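# Handout 4: Frames, views and the two-arm handoff

Course: Manipulation Software II. Instructor: Myfanwy Parri. Lab support: Sizwe Mokoena.

This handout covers the perception side of the two-arm cell. Read it before the lab on grasp arbitration. You need a working build of the Graltholm stack and the calibration files from Handout 3.

Each arm publishes poses in its own base frame. The planner works in one shared frame, `table`, and every pose must be converted before it reaches the arbitration node. The overhead view is the reference for `table`: its optical axis is close to the surface normal, so position in the plane is good and height is poor. 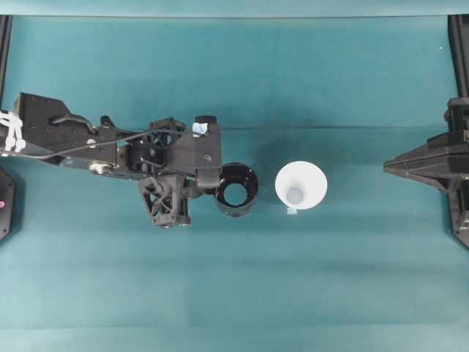

*Page last changed: 15 October 2019 (S. Mokoena)*

## 4.1 What the overhead view is used for

The overhead detector returns an ellipse per rim and a label. Two failure cases matter in the lab:

1. **Near contact.** With the black cup held next to the white one, the gap between the rims is a thin strip of table color. The default segmentation merges the two regions if the closing kernel is too large. Set `close_px` to 4.
2. **Concentric edges.** A flared white cup gives two circles from above, the rim and the inner bottom. Keep the outer one. The inner circle is at a different height and will shift the estimate if it is fitted by mistake.

The arm shadow is a third source of error, though a smaller one. Convert to a chromaticity space before thresholding and most of it drops out.

Arbitration assigns each object to at most one arm. An object already held is removed from the free list and attached to the gripper frame of the arm that holds it. Its collision shape moves with the arm from then on. Forgetting the attach step is the most common bug in submitted work — the planner then treats the held cup as an obstacle and refuses to move.

## 4.2 What the wrist view is used for

The overhead estimate brings the gripper to the pre-grasp pose. The last part of the approach is closed on the wrist view, with a timeout of 2,000 ms.
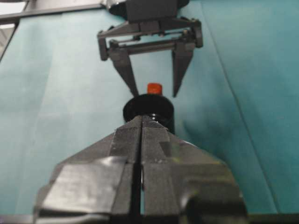 Wrist-view servoing needs a target feature that stays visible until the fingers close. The body of an object is a poor choice, as the fingers cover it late in the approach. A better choice is a small feature with a hue found nowhere else in the view. The red-orange cap on top of the black container meets both conditions: it remains in sight above the near fingertips, while part of the body behind them is lost. Threshold on hue, take the centroid, and servo on that point with a fixed offset down to the grasp height.

Mask your own fingers with the static mask in `masks/wrist_self.png`. The other arm cannot be masked this way. Project its link model into the wrist view from the current joint state, dilate the result, and reject detections inside it. Zanele Cele's notes on the projection step are in the course repository under `werkar/`.

## 4.3 Exercises

- Write the transform chain from the wrist optical frame to `table`. State which links are static.
- Add a check that rejects a grasp if the swept volumes of the two grippers intersect. Use the Flondex distance query, not bounding boxes.
- Replay log 49 with the attach step disabled. Report the first planner error and the state that caused it.

Submit through the usual branch. Questions on the replay tool go to Bereket Gudeta.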